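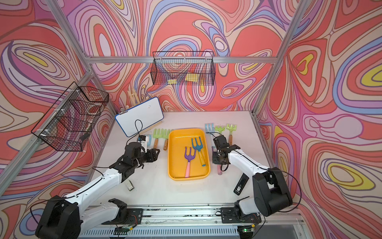 Two robot arms, one yellow tray, and a set of toy garden tools.

How Do People Plan and Pay for a Robot?

A robot arm can pick up a toy fork and put it in a tray. Before it can do that, somebody has to buy the arm, find a place to put it, and buy everything that goes with it. Planning comes first, and it can take longer than the shopping.

Step 1: Decide on the job

A robot that lifts car doors has to be big and strong. A robot that sorts small tools can be much smaller. Planners write the job down in one short sentence, such as "Put the garden tools in the tray." Then they ask questions. How heavy is the heaviest tool? How far away is it? Does the job need one arm or two?

Two arms cost more than one. They can also share the work, with one arm reaching the tools on the left and the other reaching the tools on the right.

Step 2: Make a budget

A budget is a plan for spending money. Suppose a workshop in Bristdale has 3164 dollars for a small practice robot. The planners set aside 1000 dollars for each arm. They want 2 arms, so that makes 2000 dollars. Now 1164 dollars are left for everything else.

Everything else is a long list. It has the table, the metal rails, the cables, the baskets, and the things the robot will practice on. If the table and rails cost 208 dollars, the planners take that away too. They have 956 dollars left.

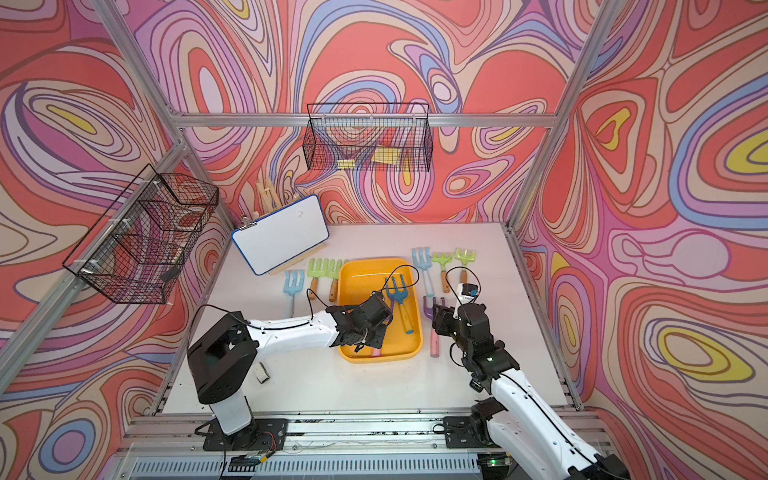
The arms stand on metal rails along the front. Wire baskets hang on the walls.

Good planners don't spend it all. Parts wear out, and cables can break. Money kept back for repairs is called a reserve.

Step 3: Choose the hands

The part of a robot arm that grabs things is called a gripper. Many grippers have two fingers that open and close. Some use suction cups, which are good for flat boxes but not much use on a thin handle. Grippers are often sold separately from the arm, so they get their own line in the budget.

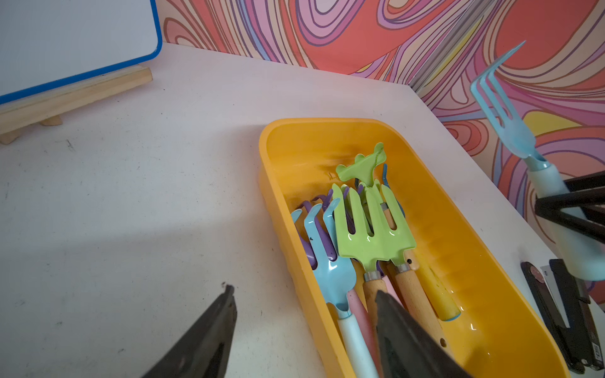

Planners also check that the gripper fits the arm. A Hayashi gripper might need different screws from the ones on a Bonetton arm. A small metal plate called an adapter can join the two, and it has to be paid for as well.

Step 4: Buy things to practice on

Practice objects are usually the cheapest part of the plan. Toys work well for a small robot, and they are easy to replace. It helps to buy more than one kind of handle. A green rake with a round wooden handle and a blue fork with a wide blue one give the gripper two different shapes to hold.
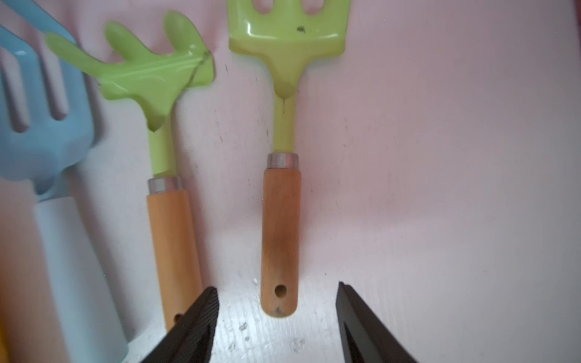
Size has to be checked before anything is ordered. Planners measure how wide the gripper opens and compare that with the thickest thing it must hold. They leave extra room on both sides, as there is between the two black fingers and the end of the wooden handle. If the fit is too tight, the fingers could bump the tool and push it away.

Step 5: Think about time

Parts don't all arrive together. If the arms come from a warehouse in Prultthorpe in May, the table should be ready before then. After that, people need time to put the robot together, test it, and learn to use it safely.

Try it yourself

Pick a job for a robot in your classroom and write it in one sentence. List everything the robot would need, and put a pretend price next to each item. Add up the prices. If the total is more than your budget, decide what you could change.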